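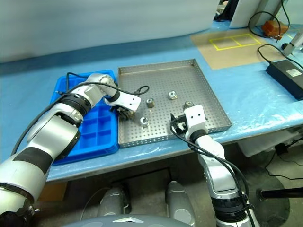 Informe de avance del segundo tramo, programa Saludo de formación para pequeños talleres

El periodo cerró en mayo con 136 personas inscritas, cifra que nos alegró hasta que hubo que buscarles silla. Los 9 talleres adheridos siguen dentro, incluido Mivent, que amenazó con irse por el horario y al final pidió dos grupos.

El módulo de metrología básica va al día. El de lectura de planos lleva seis semanas de retraso: el material impreso llegó con las cotas en pulgadas y hubo que rehacerlo. La imprenta lo considera un matiz. Hemos descontado el matiz de la factura.
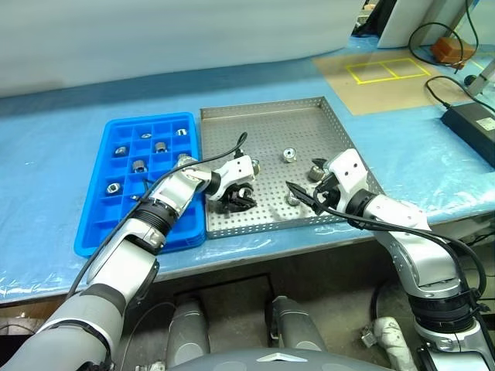
En cuanto al gasto, vamos por debajo de lo previsto en desplazamientos y por encima en café, partida que el presupuesto original, con admirable optimismo, no contemplaba. Solicitamos pasar el sobrante de la primera a la segunda – el importe figura en el anexo B – y prometemos no volver a sacar el tema.

De los 19 alumnos que empezaron prácticas en Cloltomis, continúan todos. La empresa pide ahora que el próximo grupo llegue sabiendo rellenar un parte de incidencias, petición razonable que trasladamos también a su propio departamento de compras.

Quedan pendientes la evaluación externa, el convenio con Larkus (redactado, revisado y sin firmar) y la segunda edición del manual. Para el tercer tramo necesitamos confirmación del aula grande antes de junio.

Documentos relacionados
Informe de avance del primer tramo
Anexo B: ejecución del gasto
Calendario de prácticas
Bases de la convocatoria Saludo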